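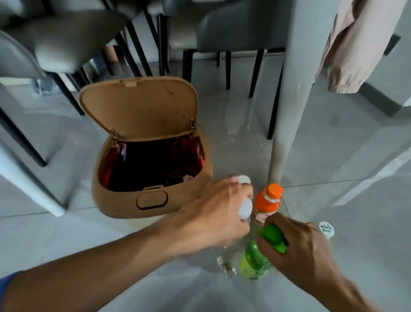
Planning for a sorting arm or a robot bin: sort by hand first

Before you spend money on a machine that picks up or sorts recycling, do the job by hand for a month and write down what you find. It costs nothing and it tells you what to ask the seller.

Keep a sheet near the trash bin. Each time you clear up, note the kind of bottle, whether it still has its cap, and whether it is crushed. Crushed clear bottles get their own column. They are hard to see on a pale floor, and a cheap camera may miss them too. Loose caps get a column as well - many small grippers won't close far enough to hold one.

Stop at 100 items. If more than 20 are crushed or loose caps, leave the basic models alone.

Measure next:
Height of the bin with the lid open
Width of the opening with the liner in
Clearance under the table and between chair legs
Distance to the nearest outlet

Now the budget. Ayman Harb, who fitted out our shop in May, set a limit of $1,000 and held back a fifth of it for spare finger pads and a second charger. He looked at the Pratari and the Zokier and bought the Zokier, mainly for the parts supply. The Pratari is quieter.

Ask for a trial at home. Hand over 5 of your own bottles, caps on and caps off, and watch the machine work on your own floor. Get the return terms in writing before it is delivered.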